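Paying Down a Balance Without Borrowing Again

By Dindo Mercado
Feb 11, 2023

Households that carry a balance from one month to the next often look first for a new source of credit. A written repayment plan costs nothing and should come before any application. The plan records what is owed, to whom, at what rate, and on which date each payment falls due.
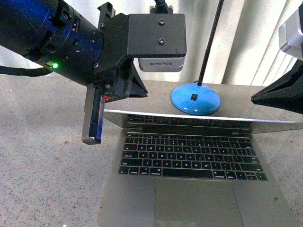 Consumer Finance Desk, Amatum Magazine

The first task is to gather the most recent statement for every account. Readers should enter the full balance and the annual percentage rate, together with the minimum payment. Store cards and medical bills on installment terms belong on the same sheet as bank cards. Money owed to relatives should be entered as well, even where no interest is charged.

Consider a household in Gouveia with a single card issued by Clorberg Credit Union and a balance of $3,221. The minimum payment is $56 more than the household had set aside. Two remedies are open to it. The household may reduce other spending until the gap is closed, or it may ask the issuer for a hardship arrangement before the due date passes. A request made while the account is still current is generally easier to approve than one made after a missed payment.

Hardship terms vary. Some lenders lower the rate for a fixed period, while others waive late fees or move the due date closer to payday. The borrower should ask whether the account will be closed to new purchases and how the arrangement will be reported to the credit bureaus. Any agreement reached by telephone should be confirmed in writing, and the letter kept with the statements. 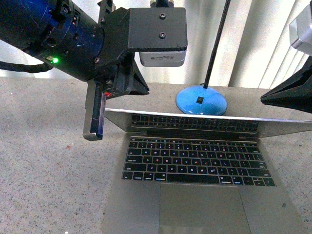 Choosing Which Account to Pay First

Where there are several accounts, the minimum is paid on each and any remaining money is directed to one of them. Paying the highest rate first produces the lowest total interest. Paying the smallest balance first closes an account sooner, and some households find that easier to sustain. Either method is acceptable if it is followed every month.

Gravent Community Counseling offers its clients a budget review in 2 sessions. The first covers income and fixed bills, and the second sets the monthly payment. Clients are asked to bring pay stubs, a lease or mortgage statement, and any collection letters received since the start of February.

Accounts already with a collection agency require separate treatment. Before paying, the borrower should request written validation of the debt and compare the amount with the original creditor's records.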